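Water play table: inspection checklist with comments
Jomcombe Family Center, small room
Form 1084, used in November
Checked by: Ileana Jitaru

I fill this form before the children come and one more time after they leave. Please write your comments under the point they belong to, and do not put them all at the bottom. Last month I had to guess which comment was for which point.

Marks used: OK / Repair / Remove / Not checked

1. Table
Top is flat and does not rock when I push with two hands. OK
Legs are locked. OK
Edges have no splinters and no chips. OK
Comment: One foot was a little loose in the morning. I turned the screw and it holds now. Please look at it again next time, I am not sure it will stay.

2. Place of the table
Stands near the wall and away from the door. OK
Way to the sink is free. OK
Wall sockets behind the table have covers. Repair
Comment: The cover on the socket nearest to the window is cracked. It still closes. I asked Jacobs for a new one, and until it arrives we keep the tape over it.

3. Floor
Mat lies flat, with no folded corners. OK
Dry towel is ready. OK
Yellow wet floor sign is at hand. Not checked
Comment: I did not find the sign in the closet. Maybe it is upstairs with the cleaning cart. Who took it, please bring it back.

4. Tray
No cracks in the bottom or in the walls. OK
All feet stand on the table. OK
Filled low, so that a toy can lie under the water but a child's sleeve stays dry. OK
Water is lukewarm. OK
Comment: I measured the water with the kitchen jug, 300 ml at a time, and stopped when the bottom was well covered. It is enough for the fishing game. When we fill more, the water goes over the wall as soon as somebody pulls the net quickly.
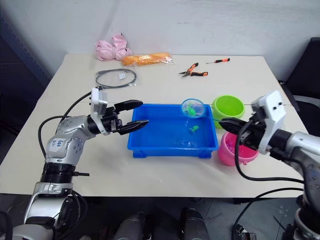 Can the same water stay in the tray for the afternoon group?
The water must be changed between groups, even when it looks clean. Pour it out, wipe the tray, let it dry and fill it again shortly before the next children arrive.

5. Net
Rim is smooth all the way, no sharp seam. OK
Mesh has no hole where a small finger can go in and stick. OK
Handle sits firmly in the rim. OK
Comment: I pulled the handle strongly and also twisted it. The old net from the Amlow set failed on this point in the summer and I put it in the trash. If you see one more net from that set in a drawer, do not give it to the children, put it on my desk.

6. Toy fish
No broken fins or loose parts. OK
No water inside when I press. OK
Too big for the small parts tube. OK
Comment: The green fish are good. They were pressed, smelled and pressed again. A toy with old water inside has a smell, so please use your nose also. One fish from the Emel box had a black spot near the mouth which I could not clean. Remove. I have written it in the toy book.

7. Bowl and bucket
Rims are smooth. OK
No cracks. OK
Nothing is left inside from the last activity. OK
Comment: The lime-green bowl and the pink bucket stay on the table next to the tray, on the right side. The green bowl goes behind and the bucket nearer to the front, as the bucket is used more. Do not put them on the floor. Last time a child stepped into the bucket and we had a crying boy and a very wet sock. The handle of the bucket must be checked too, where it joins. OK

8. Adults
One adult stays at the table the whole time. OK
This adult has no phone in the hand. OK
A second adult is in the room. OK
Comment: If the adult at the table must leave, even for one minute, the tray is emptied or the second adult takes the place. Shallow water is also water. I know everybody has heard this from me many times.

9. After the activity
Tray emptied in the sink. OK
Tray, net and fish washed with soap and rinsed. OK
Fish laid on a towel with space between them. OK
Net hung up by the handle. Repair
Comment: The hook came off the wall. For now the net lies on the rack. New hook must be screwed, not glued, the glue does not like the steam from the sink.
Floor wiped, mat lifted to dry on both sides. OK

Open points
Socket cover near the window, waiting for Jacobs.
Wet floor sign, to be found.
Hook for the net.
Table foot, check again.

Next check: same list, 8:30 in the morning, before the tray is filled.

I. Jitaru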